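The Hooped Basket, Loaded Properly
Wicker, weight and the order in which fruit goes in

By Ankit Shakya
May 15, 2018

The single-handled fruit basket has a low reputation in the display trade. It is sold cheaply, filled quickly and carried badly. Most of the complaints that reach a workshop bench concern the handle, although the handle is usually sound and the fault lies in how the load was placed under it.

Geeta Pal has repaired and re-lined baskets at Girum, a two-room workshop in Enditetti, long enough to have firm opinions on the matter. She divides the stock that comes through her door into two classes. The first is the working basket, used for moving fruit from one place to another. The second is the presentation basket, which has a round or oval bowl, a rim and a single tall hoop fixed at both sides. The second class is the subject of this article.

A hooped basket is a simple structure. The hoop runs down past the rim on each side and is held in the weave of the wall. When the basket is lifted, the load passes from the base up through the stakes, into the rim, and then into the two points where the hoop meets it. If the contents sit evenly, both points share the work. If a heavy piece sits against one side, the bowl tips, one point takes most of the weight and the other begins to twist. Pal's repair book for the year to March lists 55 baskets, and the entry that recurs most often is "hoop loose, one side".
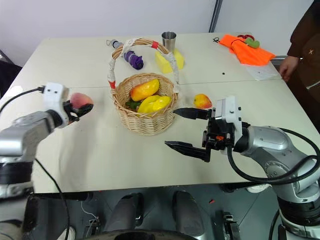
What should go into a hooped basket first?

The longest and heaviest piece, laid on a diagonal toward the back of the bowl. It gives the smaller pieces something to lean on and keeps the weight low, and a diagonal spreads it across more of the base than a piece laid parallel to the rim.

The same order applies whether the fruit is real or moulded. Artificial fruit is lighter, and people who work with it tend to ignore the question of balance. They run into the opposite problem. A light load does not settle, so every piece stays exactly where it was dropped, including the ones that were dropped badly. Real fruit slides a little and finds its level. Moulded fruit has to be placed.

Girum keeps a bin of moulded stock for testing. The pieces vary a good deal in weight. Foam cores weigh next to nothing, hollow plastic is slightly heavier, and the older wax-coated types can come close to the real thing. Pal weighs each one and pencils the result on a card. She does not allow foam and wax in the same basket when she is checking a handle, as the mixture tells her very little.

Her test load is 200 grams for a small bowl, raised in steps of 100 grams. After each step the basket is lifted by the crown of the hoop with one hand, held still, and set down. She then checks the rim against a straight edge. A bowl that hangs level at every step passes. A bowl that drops on one side is reloaded once in a different order before the handle is blamed, and the second attempt often passes.

Surface matters too. A woven base is never perfectly flat, and a basket that rocks on a hard table will appear to be out of balance when it is only out of true. Pal works on a plain, light-coloured top. Dark or patterned surfaces hide the line of the base, and a gap under the weave is easier to see against white.

The reach is the next consideration. A tall hoop divides the opening into two halves, and the person loading it has to choose whether to work from one side or both. Working from one side is faster. It also means that the far half is filled by passing fruit under the arch, and pieces with stems or leaves catch on the way through. At Girum the rule is to fill the far half from the far side, turning the basket if necessary, and to leave the near half until last. The turn is made with both hands on the rim. The hoop is for lifting and should not be used for steering.
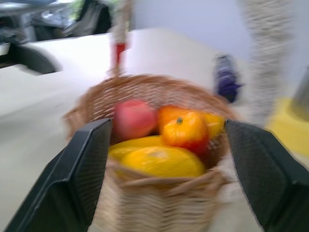
How full is too full?

When the widest part of any top piece is higher than the rim, the basket is overfilled for carrying. For a display that will not be moved, the fruit can rise well past the rim as long as each piece touches at least two others.

The two-contact rule comes from Jibrin, a wholesaler's packing manual that circulated in photocopied form among shops in the district and is now hard to find. It is a dull document, but its chapter on round fruit is the clearest treatment I have read. Its author observes that a sphere resting on one neighbour will roll, and that a sphere resting on two will generally stay put if the angle between them is wide enough. Long fruit is treated separately. A banana or a long mango behaves as a rail, and round pieces can be parked along it.

Colour is dealt with in a single page. The manual advises against placing two pieces of the same colour in contact unless their outlines are plainly different. A yellow pepper beside a lemon reads as one lump at a distance. A pepper with clear lobes in front of a smooth-skinned mango does not have that trouble. Green is to be used sparingly and low down, where it fills the gap between fruit and wall. Pal agrees with the page on colour and disagrees with almost everything the manual says about ribbon.

Her objection is practical. Ribbon wound around a hoop covers the wicker, and covered wicker cannot be inspected. Splits begin on the inside of the curve, where the fibres are in compression, and they can run for some distance under a wrapping before they show. She unwinds every wrapped handle that comes in, marks the start point with thread, and rewinds it afterwards at the original pitch. On the Seda pattern, the hooped type she sees most, a full rewind takes her 9 minutes.

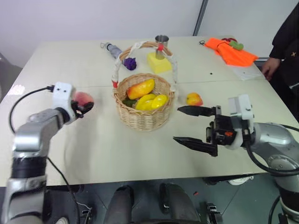 Wrapping does have its uses. It gives the hand a smoother surface and it stops loose wicker ends from snagging a sleeve. Bands of a second colour can also serve as reference points during loading, provided they are fixed and do not slide. With white wrapping and red bands at the top of the arch and near the joints with the rim, as on the basket shown, a loader can line up the crown by eye and judge whether the bowl is hanging square. The load there follows the usual order, with the mango toward the back and the banana and lemon side by side at the front. Two yellows are in contact, which the Jibrin manual would allow, given the difference between a curved outline and a short one.

Unloading receives less attention and causes a fair share of the damage. The common error is to take all the front pieces first, as they are nearest. The weight that remains is then at the back, and the basket may tip when it is next picked up. Fruit should come out in the reverse of the order in which it went in, alternating sides where the arrangement permits. Each piece is lifted straight up until it clears the rim and only then moved sideways. Dragging a stem across the rim pulls at the border weave, and a border that has begun to lift will not lie flat again without being soaked and pressed.

Pieces taken out should be set down clear of the basket, on the side away from the working hand. Round fruit is placed on its flattest face. A folded cloth under it will prevent rolling, and so will a sponge with a shallow hollow cut into it. Pal uses the sponge.

Storage is brief. Wicker should be kept out of direct sun, away from heaters and off concrete floors. Baskets with hoops do not nest, whatever the catalogue says, and stacking them bowl into bowl forces the lower hoop outward. They can be hung by the crown from a broad peg with nothing inside. A narrow nail will dent the wrapping and, given enough time, the wicker under it. If a basket has been hung near a stove, it should be misted lightly with water and left overnight before it is loaded again.

Girum takes repairs in the mornings. Baskets should be brought in with the wrapping left on and the fruit taken out.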